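Mancuso Savia 60 footstool: six months of feet, tea and one very determined cat

I'd wanted a footstool for years and kept talking myself out of it, on the grounds that I already owned a perfectly good coffee table and my feet had always lived there quite happily. Then we swapped the old sofa for a deeper one, the coffee table ended up a good stretch further away, and I spent a winter sliding slowly down the cushions until my chin was on my chest. So in April I gave in and bought the Savia 60 from Mancuso, in the dark fabric.

I did go and sit on things first. The big furniture place out at Gedport had a Cliltus pouffe that I very nearly came home with (lovely colour, sort of a mustard, and squashy in the way you want a pouffe to be) but it was so low that my knees bent backwards, or felt as if they did. There was also a storage ottoman that could have hidden a small child, and my living room is not that sort of room. The Savia sat somewhere between the two. The 60 is the width in centimetres, by the way. They do a 90 as well but I'd be climbing over it.

It arrived in one box, with the legs in a bag taped inside the lid. You get four legs, four washers and a sheet of drawings, and you screw the legs in by hand. I was done before the kettle boiled! One leg did need backing out and starting again because I'd gone in crooked, so take your time over the first couple of turns. No tools at all, which suited me, as the screwdriver in our house is never where it should be.

Right, comfort. For the first fortnight I thought I'd made a mistake. The top is firm, much firmer than it looks on the website, and my heels went numb halfway through a film. I wrote a slightly grumpy email to the shop and they replied very nicely that the foam needs a while to settle. I took that as the sort of thing shops say, but they were right, and by the end of the second month it had a bit of give in the middle and I'd stopped noticing it. If you like sinking into things from day one, you won't get on with it. I'd also say it's a touch too firm for bare ankles, so socks help.

The fabric is the best part. It's a tight weave, no loops, and that matters enormously here because the cat regards anything with loops as a personal challenge. She's had several goes at the corners and given up. Crumbs brush off. I put a whole mug of tea over one side in the summer, dabbed at it with a damp cloth and some washing-up liquid, and I can't find the spot now. Fluff is another matter. Dark fabric and a pale cat is a daft combination and I knew it when I ordered, so I keep a lint roller down the side of the sofa.

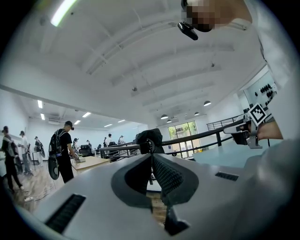
I should say something about the legs, because they're where I'd knock a mark off. They look smart, but the little pads underneath are thin stick-on felt and two of mine had worked loose within weeks. On carpet you'd never know. On a hard floor you get a horrid squeak every time you nudge the thing with your foot, and it creeps away from you during an evening so that you're forever hooking it back with your toes. I bought a pack of 12 thicker pads, used four, and put the rest on the dining chairs. Sorted, but for this money I'd have liked decent ones in the box.

It makes a good spare seat too. My sister perched on it all through a birthday lunch and said it was better than the chair she'd had the year before. It's a bit low for eating at a proper table, mind. And I wouldn't use it as a side table without a tray, as the top has a slight dome to it and mugs lean. (See above, tea.)

Would I buy it again? Yes, in a lighter colour, and I'd order the pads at the same time. I'd hold off if you've got a low sofa, though, because it stands taller than most and you want your feet level with your hips or just under. Measure your seat height before you order. I didn't, and I was lucky.

Good: tight weave, easy to clean, dead simple to put together, sturdy enough to sit on.
Not so good: mean little felt pads, very firm to begin with, shows every hair.

Four stars from me. The cat sleeps on it most afternoons.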